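Ticket 465: Cellar temperature alarm, Celtwood wine storage
Status: closed, reopened, closed again, left open just in case 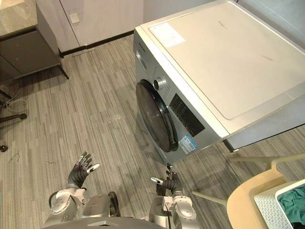

Reported by the tasting room at 7:10 in the morning. The Arell cooling unit on the back wall of the cellar was beeping and its display said 86. Cellar setpoint is 57 Fahrenheit. The message asked whether the wine was "okay or, like, cooked."

First response, 7:25
Told them to keep the door shut and read me the dial thermometer on the bin by the stairs. It said 58. Either the unit's probe was wrong or the reds had found a way to stay calm in a sauna. Asked for the error code. Was told the code was "beeping."

7:50
On site. Code is E3, which the Arell manual lists as "sensor condition, contact dealer." We are the dealer. Silenced the alarm and put a second thermometer next to the probe. Display 86, thermometer 58. Nothing on the racks feels warm, no corks pushed, no leaks under the bottom row. Moved the three cases of Clandatero reserve to the far wall anyway, as the owner had by then called twice about the Clandatero and not once about anything else.

8:30
Unplugged the unit, waited ten minutes, plugged it back in. Display 57. Everybody happy. Closed the ticket.

11:40
Reopened. Display 86 again. Same number, to the degree. A real temperature drifts a bit, so I stopped blaming the probe and went looking at the wire.

12:15
The probe cable runs along the top of the rack and behind the new shelving that went in this October. One shelf bracket is screwed down on top of it. The insulation is pinched flat for about an inch. When the compressor kicks in, the rack hums, the cable shifts and the reading jumps. When you restart the unit the compressor waits, so for a while it all looks fixed. See 8:30.

Asked who put up the shelving. Was told it was already like that. The receipt is taped to the shelf.

1:05
Backed out the bracket, cut out the bad stretch, spliced and sleeved the cable, and moved it to the other side of the upright. Ran the compressor through 3 full cycles with a hand on the rack. Display held at 57 to 58 and agreed with the dial.

While there, found the humidity tray bone dry. Cellar was at 41 percent. Filled it. The log sheet on the door shows the tray being topped up every week in the same pen and what looks like the same minute. No comment.

Parts: one cable splice kit, 14 inches of sleeve, one cable clip.

Still open
– Pakzad logger never sent a text. It was recording fine (58 all night, so the wine is fine, please pass that on) but the alert number on file belongs to a fax machine. Need a current cell number from the tasting room. Asked twice.
– Probe itself tests good. Not replacing it, whatever the owner read online.
– Clandatero can go back to its usual bins. Let the bottles sit a few days before pouring any for guests, mostly for the sediment.

4:20
Tasting room reports the unit is beeping. Phoned. It was the dishwasher upstairs.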